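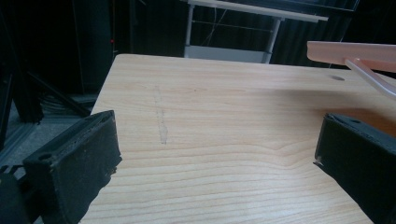
*Written by Vinzenz Prantl for the Drusumwood Sewing Library. Last tidied up in April.*

## Part 2: Getting your Iltico 524 ready to sew

You've got the machine home and you've read Part 1 (or you've skipped it, in which case please at least go back for the bit about the power cord). Now we get to the fun part. I've set up more of these than I can remember, and the first time I did it I had the thread going the wrong way round three separate parts and couldn't work out why it sounded like a coffee grinder. So take it slowly!

### Where to put it

Any sturdy table will do. Mine is a light wooden one with a scuffed streak in the finish, and I sew on it all the time. What matters more is that it doesn't wobble. The 524 is a heavy old thing, and on a fast seam it will shake a flimsy table hard enough to send your pins onto the floor.

1. Lift the machine by the top handle with one hand and support the base with the other. Leave the extension tray clipped on.
2. Set it down with the needle lined up with your belly button. You want to be centered on the needle, and the body of the machine will stick out to your right.
3. Put the foot pedal on the floor where your foot lands naturally. If it creeps away on a smooth floor, a square of rubber shelf liner underneath fixes it.
4. Leave elbow room on the left for the fabric. Curtains need a lot more of it than you think.

**Caution:** Keep the power switch off until I tell you to turn it on. Your fingers are going to be right under the needle for a while.

### Winding the bobbin

Use one of the clear bobbins in the lid compartment. They're the only size that fits, and the metal ones from your grandmother's tin will jam (I love those tins too, but no).

1. Push the thread spool onto the pin and slide the cap up against it. For practice I like the Okesex 40 weight, the 1000 meter spool. It's cheap, it's strong, and you can see it easily on most fabrics.
2. Bring the thread left, around the small metal disc on top of the machine. Give it a gentle tug so it clicks in between the plates.
3. Poke the end up through the little hole in the bobbin and put the bobbin on the winder.
4. Push the winder to the right until it snaps. Hold the thread tail straight up.
5. Turn the power on and press the pedal lightly. After a few turns, stop, snip the tail close to the bobbin, and carry on.
6. The winder stops by itself when the bobbin is full. Turn the power off again, push the winder back to the left, and cut the thread.

**Note:** If the bobbin comes out fat at one end and skinny at the other, the thread wasn't properly between the plates in step 2. Pull it all off and start again. A lumpy bobbin makes lumpy stitches, and you'll end up blaming the tension dial.

### Threading the top

1. Raise the presser foot. I mean it, check it now! With the foot down the tension discs are closed and the thread just sits on top of them.
2. Turn the handwheel toward you until the needle is at its highest point.
3. Follow the printed arrows: down the right channel, around the bottom, up the left channel, and through the take-up lever.
4. Come back down, tuck the thread behind the small hook above the needle, and thread the needle from front to back.
5. Pull out a hand's length of thread and lay it toward the back.

### Your first test seam

The stitch dial has 17 patterns and you will be tempted by the little ducks. Ignore them for now and set it to straight stitch, with the length at the middle mark.

1. Drop the full bobbin in so the thread unwinds counterclockwise, and pull the tail through the slot until you feel it catch.
2. Hold the top thread, turn the handwheel toward you one full turn, and draw up the bobbin thread with it. Both tails go to the back.
3. Fold a scrap of plain cotton in two (the remnant bin at Donati is where I get mine) and slide it under the foot.
4. Lower the foot, turn the power on, and sew a slow line down the scrap.

Flip it over and compare the two sides. If you've got loops on the underside, rethread the top before you touch anything else. If the top thread is lying flat like a piece of string, turn the tension dial down half a number and sew another line next to the first. Write the settings on the scrap in pencil and keep it in the lid with the bobbins.

If you're still stuck, bring the machine in on Sunday with the scrap and the thread you used, and we'll sort it out together. Part 3 covers changing the needle and that buttonhole foot.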